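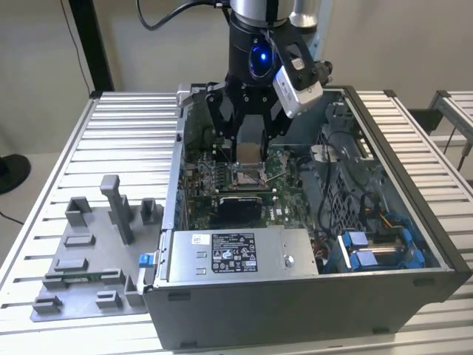 De: Hermine Danzer
Para: lista reparación-pc
Asunto: Re: Torre que no arranca después de cambiar el procesador

Hola Pádraig, hola a todos:

Gracias por el mensaje tan detallado. Contesto entre las líneas, como es costumbre en esta lista. Pido disculpas si alguna palabra técnica no es la correcta, yo aprendí estas cosas en alemán y a veces busco mucho tiempo en el diccionario.

Pádraig Kavanagh escribió:
> El lunes cambié el procesador de la torre vieja, la Redanus que
> usamos para el archivo. Limpié la pasta antigua, puse el nuevo, bajé
> la palanca y monté el disipador. Ahora los ventiladores giran dos
> segundos y se paran. No hay imagen ni pitido. He trabajado con la
> torre de pie, sobre la mesa.

Primero la posición. Yo recomiendo siempre acostar la torre, con el lado abierto hacia arriba. El procesador debe caer en el zócalo por su propio peso, sin empujar. Con la torre de pie hay que sujetarlo con el dedo mientras se cierra el marco metálico, y en este momento es muy fácil que se mueva un poco. A mí me pasó con una Molletti y tuve que enderezar dos contactos con una aguja y una lupa. Fue una tarde larga.

Le pido entonces que desmonte otra vez el disipador, levante la palanca y mire el zócalo con luz de lado. Si los contactos están en la placa, todos deben brillar igual. Si uno brilla de manera diferente, está doblado. Si los contactos están en el procesador, mire las filas desde el borde, tienen que ser rectas en las dos direcciones.

> Los cables del frontal pasan por encima de las memorias y no he
> querido desconectarlos, porque después no sé dónde van.

Esto lo entiendo muy bien, pero es mejor desconectarlos. Haga antes una foto, o ponga un trocito de cinta con un número en cada cable. Cuando los cables cruzan las ranuras es posible tirar de un módulo sin darse cuenta. Saque los módulos, limpie los contactos con una goma blanda y pruebe con uno solo. El manual de la placa dice en qué ranura hay que empezar, no es siempre la más cercana al procesador.

> La tarjeta gráfica no la he tocado. ¿Hace falta sacarla?

Sí, para la prueba yo la sacaría, si la placa tiene salida de vídeo propia y el procesador nuevo también tiene gráficos. Si no es así, déjela en su sitio y compruebe que está bien metida hasta el fondo. En las torres acostadas una tarjeta con disipador grande descansa sobre la placa y no sufre, pero cuando se levanta la caja todo el peso cuelga de la ranura. El tornillo de la chapa trasera es importante – muchas personas no lo ponen.

> La fuente es la original. Según la etiqueta da 384 W.

Debería bastar para lo que usted describe. De todas maneras mire el conector pequeño de alimentación, el que va al lado del procesador. Si este conector está suelto, los ventiladores pueden girar y no hay nada más. Es la causa que he visto más veces.

Queda la cuestión de la BIOS. En el archivo de la lista hay un mensaje de Scanlon, el número 1814, con el mismo modelo de placa. En su caso la placa no reconocía el procesador hasta instalar la versión 2, y tuvo que montar otra vez el procesador antiguo para poder actualizar. Espero que no lo haya tirado.

Yo haría las pruebas en este orden: conector pequeño, un solo módulo de memoria, después el zócalo y al final la BIOS. Desenchufe la torre cada vez y no abra la fuente en ningún caso.

Escriba por favor qué ha encontrado, también si era una tontería. Las tonterías son lo que más se busca en el archivo.

Saludos cordiales,
Hermine

PD: Para la pasta térmica, una gota como un guisante pequeño es suficiente. La Dranderwood que usted menciona es bastante espesa, yo la dejo antes unos minutos en el bolsillo.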